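### 3.2 Living with rented walls

Most of the households we visited had moved in within the last few years, and nearly all of them were renting. That shaped our conversations more than we had planned for. We had come with a tidy set of questions about noise between neighbors, and again and again people wanted to talk to us first about their walls — what they were allowed to hang on them, who had painted them last, and whether the landlord would ever come back and do it properly.

Of the 83 tenants who answered the long survey, 12 said they had asked for permission before putting up a shelf. The rest had either gone ahead on their own or given up on the idea. One older tenant in the Lulleck building, who very kindly fed both interviewers on a Tuesday evening, told Hạnh Hà that she had stopped thinking of her walls as bare years ago and now thought of them as "resting."

Texture came up in these talks far more often than color did. Tenants spoke of bumpy finishes with a mix of fondness and annoyance: they were hard to dust and harder to patch, and tape never held on them for long, yet several people told us that a perfectly smooth wall would feel like an office. We came to use the term *stippled finish* for any off-white, matte surface with fine bumps and pits of the sort shown in Figure 2, and we kept to it in all of our later coding.
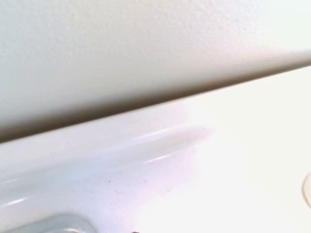
**Figure 2.** A stippled off-white finish, with the bumps showing best where the light catches them.

### 3.3 Talking through the wall

Once the subject of walls had been opened, the subject of neighbors followed quite easily. Emmett Wojcik led the second round of interviews, 13 in all, and he let people wander as far as they liked before bringing them back to sound. What they described was mostly small and everyday: a kettle, a cough, a favorite song played too often in December. In the Ulik building, two families had worked out a system of knocks for borrowing sugar and for asking the other side to turn down the television, and both were very proud of it.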